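Drarnine Support
Ticket 3380
Product: Vekisia simulation kit, bedroom set
Component: arm controller, pick routine
Status: Resolved, one follow-up open
Raised by: Tomoyo Katayama
Handled by: Drarnine second line

Original report

The pick routine stops before the descent when the target is the book on the bedside cabinet. The arm reaches the hover position above its waypoint, holds, and the log reports "approach rejected, clearance". No further motion is attempted. The same routine completes on the desk set that ships with the kit. Nothing in the scene has been edited apart from the object list, which was loaded from the Lasari object pack. I have run it with the default seed and with seed 79, and the result is the same with both.

Expected: gripper opens, descends, closes on the book, lifts.
Observed: gripper stays closed at hover, run ends at the time limit of 1000 steps.

Support, first reply

Thank you for the report. Please confirm the following:
Kit build and controller build.
Whether the arm is on the fixed pedestal or the rail mount.
Whether the clearance check is set to "strict" or "normal".
Whether the error is raised before or after the gripper open command.

Please also attach a view of the set at the point where the routine holds.

Reply from T. Katayama

Both builds are the April release. Fixed pedestal. Clearance check is on "strict", which is how the file arrived. The error is raised before the open command, so the fingers never part. View attached. Other objects are on the same surface as the book, including the alternator and the winged insect model, and I have left them where the loader put them. 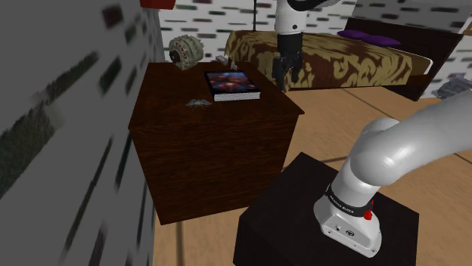
Can the clearance check be turned off for one object only?
The check applies to the whole routine, but a single object can be given its own margin in the object list, and setting that margin to zero has the same effect for that object.

Support, second reply

We loaded your file here and reproduced the fault on the first attempt. Findings so far:

1. The book is within reach. The planner finds a valid path from the pedestal to a point over the cover.
2. The rejection comes from the insect model. Its collision shape is a single box drawn round the whole object, wings included, and the box is much larger than the mesh. On "strict" the box is then padded by a further margin.
3. The padded box overlaps the space swept by the open fingers. The controller tests the open position before sending the open command, which explains why the gripper stays shut.
4. The alternator has a box of its own but it does not overlap the sweep. It can stay where it is.

The desk set does not show the fault as it has no winged object in it.

Suggested steps, in this order:

Open the object list and find the insect entry. Change "shape" from "box" to "hull". Save and reload the set. A reload is needed - the controller keeps the old shape in memory until then. Run the routine again with the default seed and leave the check on "strict".

If the rejection returns, turn on the collision overlay and send us the log from the start of the run to the first rejection.

Reply from T. Katayama

Changed to "hull", reloaded, ran again. The fingers now open and the descent starts. It then stops part way with "contact limit". I turned on the overlay and the insect shape looks correct. Log attached.

Support, third reply

The second stop has a different cause. The grasp in your routine is defined across the long side of the book. With the cover flat on the cabinet the fingers have nothing to close round, and they press on the surface until the contact limit is reached. The desk set avoids this with a book stood on end.

Two options. Use the "slide to edge" grasp, which pushes a flat object until part of it overhangs and then grips the overhanging part. Or use the Min gripper profile, which has thinner fingertips and can take the book by its short side if the cover is thick enough. We would try the first. It needs no change to the arm model.

Set the push speed to "low". At the default speed the book may turn as it moves.

Reply from T. Katayama

Slide to edge works at low speed. I ran a batch of 105 with random seeds and had no clearance rejections. In a few runs the book turned and the grip was off centre, but the lift completed in all of them. Happy for this to be closed. I would still like the box shape corrected in the object pack, as other people will hit the same thing.

Support, closing note

Passed to the object pack maintainers. The insect entry will default to "hull" in the next build. The other thin objects in the pack are being checked for the same fault - this part of the ticket stays open until that is done. Existing set files are not changed by the update and will need the manual edit given in the second reply.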